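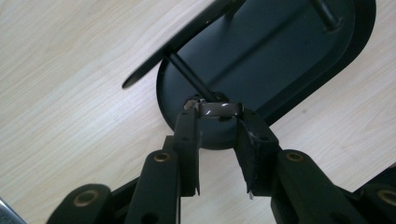
Raimonds Žukauskas said that if I meant to review the Nanda properly I should have to live with it for the whole trial, all 21 days, and not just pick it up of an afternoon and decide that I liked it. Anyone could like a thing for an afternoon, he said. He had liked a bread oven for an afternoon, and look where that had got him.

I said I would, and put the telephone down feeling rather noble, and then went and stood by the table in my coat for a while without touching anything.

The Nanda, for those who haven't had the leaflet through the door, is a pair of grippers that you hold in your own two hands. You do your ordinary jobs with them, slowly and a little crossly at first, and Astadmont, who make them, take away what your hands have done and teach it to a machine, and in due course (the leaflet is very fond of "in due course") the machine comes to your house and does the job your way. That is the service. You aren't buying a robot that knows how to tidy, you see, you are buying one that knows how you tidy, and the difference comes to a good deal of money by the end of the year.

The Gikent Advertiser had asked me for 2000 words on it. I had been writing their household page since before my sister went abroad, and I had done kettles and stairlifts and a great many mops, but I'd never been sent anything with a cable on each hand.

Uldis from Astadmont came on the first morning to get me started. I had expected a salesman and what I got was a tall, tired, kind person with a flask, who kept apologising to the furniture. The surname on the card was Kazlauskienė and I asked how to say it, and was told, and have been practising since.

"Start with something small," Uldis said. "Something you'd do without thinking."

Well, I took my time choosing. There was the black tray with its little rack, the sort of thing that gathers whatever you take off at the end of the day, and there was the small brown ring, and I thought of my mother, who took her ring off every single night of her life and put it down in the same spot, so that she could find it in the dark. I don't believe she ever knew she was doing it. I thought that would do. If a machine could be taught that, I should have something to say about it.

It was terrible! I had no idea how much of picking up a ring is done by feeling for it. With my own fingers I'd have had it straight away, and here I was peering down past my own wrists like a woman threading a needle on a bus, with the jaws going to one side of it and then the other. Uldis drank tea and said I was doing very well. I said I was not, and Uldis said no, but people generally liked to hear it.

By the end of the first week I had the knack, though, and I'll put down what the knack is in case it is of use to a reader. You have to stop trying to be gentle. The trigger takes a firm squeeze all in one go, and if you dither the jaws dither with you. The right-hand one suited me better than the left. My left wrist ached in the evenings, and I told Astadmont so on the form, and had a nice letter back from a Takumi Kinoshita suggesting I rest my elbow on the table, which did help.

I moved on to cloths in the second week.

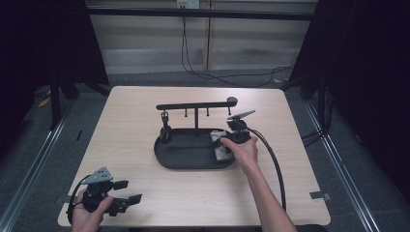 *The cloth, the tray, and my left hand having a rest.*

Cloths I took to at once. A cloth forgives you. You can get hold of any bit of it and it comes along, and I found I was looking forward to them in the mornings, and had opinions about where the creases went.

It was somewhere among the cloths that Maarja came round with my spare key and stayed to watch. She sat quietly for longer than Maarja usually sits for anything. Then she asked who would get it all afterwards, all this picking up and putting down, and I said Astadmont would, and then the machine would, and then I would again, for 232 a month.

"So you pay them for your own hands," Maarja said.

"I suppose I do."

"And would it put the ring where your mother put it?"

I said it would put it where I put it. She thought about that, and asked to have a go, and I gave her the right-hand one and told her not to dither. She picked up the cloth on her first try and I was really quite annoyed.

I rang Raimonds on the last evening, as promised, and he wanted to know straight out whether people should sign up. I told him what I'll tell you. The grippers are well made and the jaws hold firmly. The cables get round your ankles if you stand up in a hurry. The form is too long. The monthly price is steep for anyone who can still manage a drawer and a duster, and for anyone who can't, or who soon won't, I'd say do it early, while your hands are still doing things the way you like them done.

He asked if I would be keeping mine on. I said Uldis was coming for them at ten, and I had better clear the table.

"That's not what I asked," said Raimonds, so I told him I had only got as far as cloths, and there was still the whole of the airing cupboard.

*Ona Rebane*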